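Rastolura keeps the old table surfaces in its Dekow workshop

May 9, 2026 | By Anatole Barbier
Reading time: 3 minutes

The shared workshop Rastolura in Dekow will not replace its worn table surfaces this year. The members decided it at their spring meeting, after a discussion which lasted longer than the rest of the agenda together. The money that was put aside for new tops will go to lighting and to the repair of the floor near the entrance.

The workshop has 14 work bays. Each bay has a table with walls at the sides and at the back, so that people can leave a job in place and continue it on another day. The tables came to the building when Rastolura moved in, and most of them were already used before that. Members have complained for a long time that the surfaces look tired.

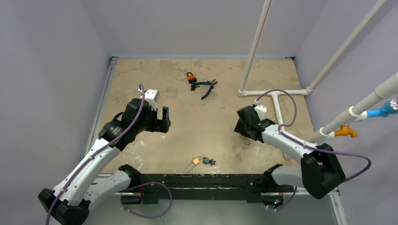

The tan tabletop with its scuff marks, between pale gray-lavender walls.

Ulla Halonen, who coordinates the workshop, presented two proposals at the meeting. The first was to order new tops for all bays from the supplier Brunet. The second was to keep the present ones, clean them well and replace only those that are not flat anymore. She had checked every table with a long straight ruler during the winter, and she found that five of them have a problem.

"A mark is a mark. It does not disturb the work," she told the members. "When a table is not flat, it is a different matter, and these we must change."

Romain Vidal, a member since the first year, was for the complete replacement. He repairs small clocks and he needs to find very small parts on the table. According to him, a surface with many spots in different browns makes this tiring for the eyes. He asked that at least some bays get a plain top in one color. The meeting accepted this, and two of the new tops will be in a light plain color.

Walls stay in the same color

There was also the question of the walls. Several members wanted white, which they find more clean. Gilles Riviere, who painted the bays together with his brother, explained that white walls were tried in the old location in Postach and that they gave too much reflection from the lamps. The pale gray with a touch of lavender was chosen after that. He still has the number of the paint and he can mix it again if a wall needs to be repaired.

It was voted to keep the color. Some corners will be painted again in November, when the workshop is closed for maintenance — the dates will be put on the door and sent by mail to all members.

The cleaning of the tables will be done bay by bay. A bay will be closed for one day only. Members who have a job standing on the table are asked to speak with Ulla Halonen before, as it is not always necessary to take everything down. Strong cleaning products are not allowed, also not on the walls. Warm water, a soft brush and a small amount of soap are enough for most spots, and what does not go away with this can stay. 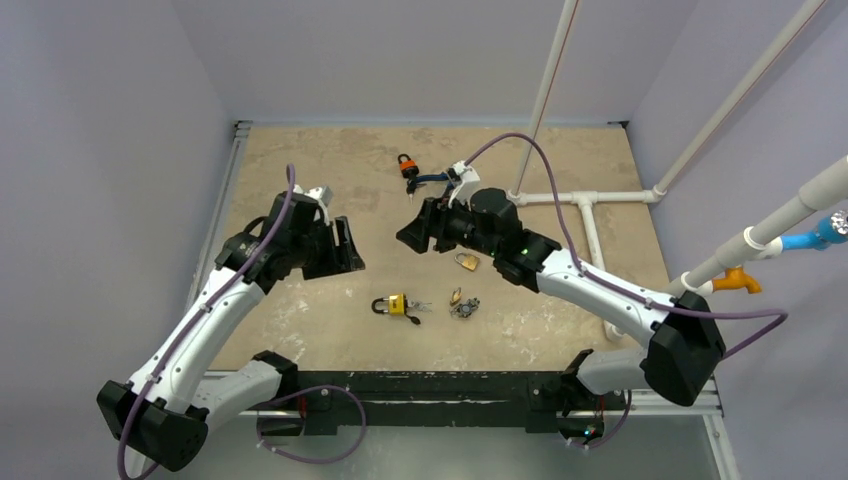 What it will cost

The budget for the five tops is 1000 euros, with the transport included. Brunet has promised to deliver them in eight weeks. The old ones will not be thrown away. Aurélien Jacquet, who gives the evening course for beginners, will take two for the course room, where it is less important if they are flat, and the others will be offered to the members.

The monthly fee stays the same until the end of the year. A new lamp will first be tested in one bay, and members can write their opinion in the book at the entrance. If the opinions are good, the other bays will follow — but this depends also on the electric bill of the building, which the workshop shares with its neighbors on the first floor.

The next members' meeting will be after the summer. Proposals for the agenda can be given to Ulla Halonen in writing.

Recent items

Dekow library changes its evening hours
Road to Postach is open again after bridge repair
Beginners' course at Rastolura has places left
Bicycle parking behind the town hall gets a roof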